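Samgate Robotics Club: Gallery from the Letter Sorting Project

Spring term's project at the Samgate Robotics Club was letter sorting. The task sounds small. A set of foam letters and symbols is scattered over the table, three plates are put down in the middle, and the two arms have to pick the pieces up and put them on the plates. We started in January and finished in May, meeting from 6pm until 8.30pm in the ground floor lab at Samgate College.

There were 12 students in the group this year, most of them new to the club. Nearly half had written some code before joining and a few had built kits at home, but none had worked with a full-size arm. The first month went on safety, the stop buttons, and learning to move one arm slowly by hand before anyone was allowed to run two together. People who had hoped to be running programs in week one found this slow. By March they were glad of it, as two arms sharing one table will get in each other's way sooner or later.

The foam letters came from a children's bath set. They were chosen because they are cheap, light and hard to damage, and because a dropped one does no harm to anything. They are also awkward. A thin piece bends when it is squeezed, and the curly letters tend to roll over as the fingers close. The plus sign was the easiest piece for most teams. The letter m gave the most trouble, mainly when it landed on its side.

Plates were added in the second half of term. Before that the teams were dropping letters into a marked square, which was too forgiving. A plate has a rim, so the gripper has to come down at a sensible height and let go in the right place. It also has to be left where it is. In the early runs plates were pushed across the table quite often, and one team spent two whole sessions on nothing but lifting away cleanly.

Each team worked in two ways. First they guided the arms through the task themselves and saved the movements. Then they went back over the saved runs, threw out the poor ones and used the rest to build a program that could do the job without a person steering. By Easter the club had saved 3,000 runs between the teams, though a good many of those were practice and were never used. Sorting through them was the dullest part of the project and took longer than planned. Next year we will label them as we go.

The end of term trial was held in May. Every team had the same letters and the same plates, and the pieces were thrown down afresh before each attempt. One point was given for each letter left on a plate and one was taken away for each plate moved out of its place. We ran 96 attempts over two evenings. The best team finished with 66 points, with the next team only four behind. Both had gone for slow, steady movements. The team with the fastest program came last on points, but it was the one the visitors wanted to watch.

Thanks go to Vallix, who paid for the spare gripper fingers and the safety glasses, and to Avport for the loan of a second computer from February onwards. The Fankhauser Fund covered travel for students coming in from outside the town, and without it three of them would not have been able to attend.

Some notes for anyone thinking of joining in the autumn. The club is open to students aged 14 to 18. There is no charge, and no experience is needed. You should be able to come to most sessions, as the work is done in teams and it is hard on the others if someone is often away. Long hair must be tied back and loose sleeves rolled up. Bring a notebook — everyone says they will remember their settings from one week to the next, and they do not. Forms are available from the college reception from September, and the first session will be an open evening with time to try moving an arm yourself.

The autumn project has not been settled. Folding cloth and stacking cups have both been suggested. The letters will be kept for the new starters either way.

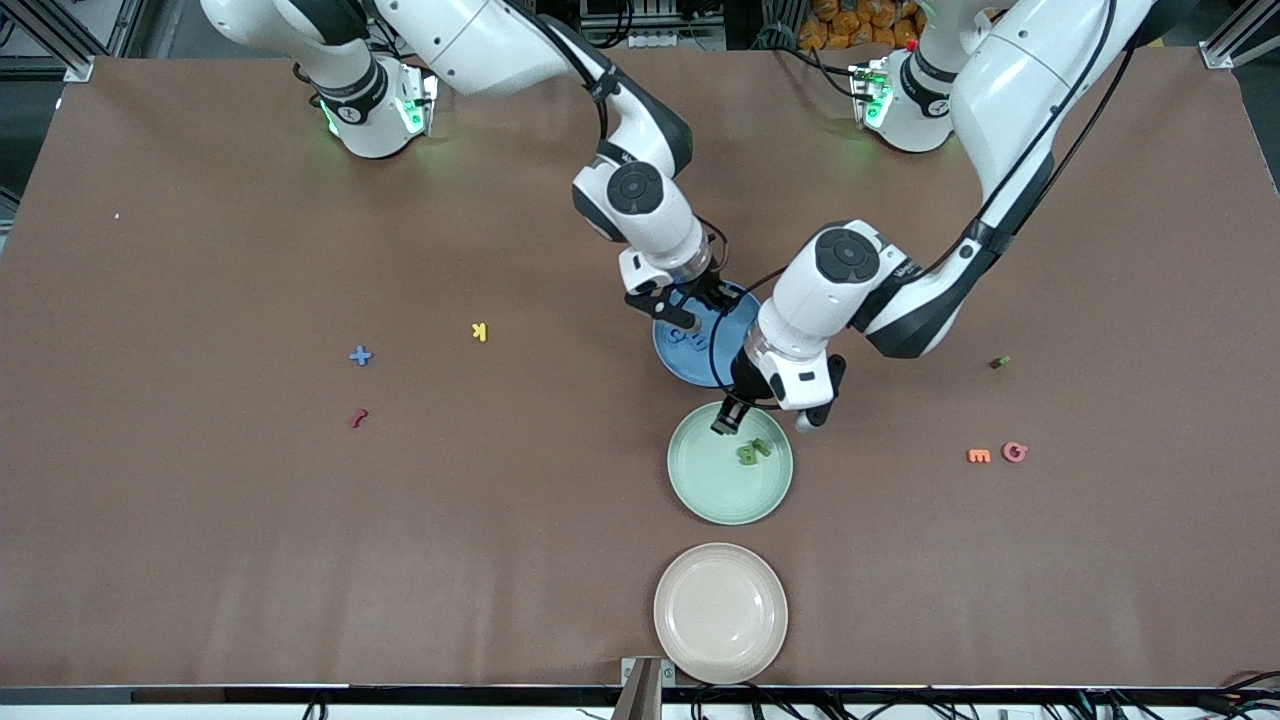
Both arms down at the plates, with two green letters on the green one and the pink one empty.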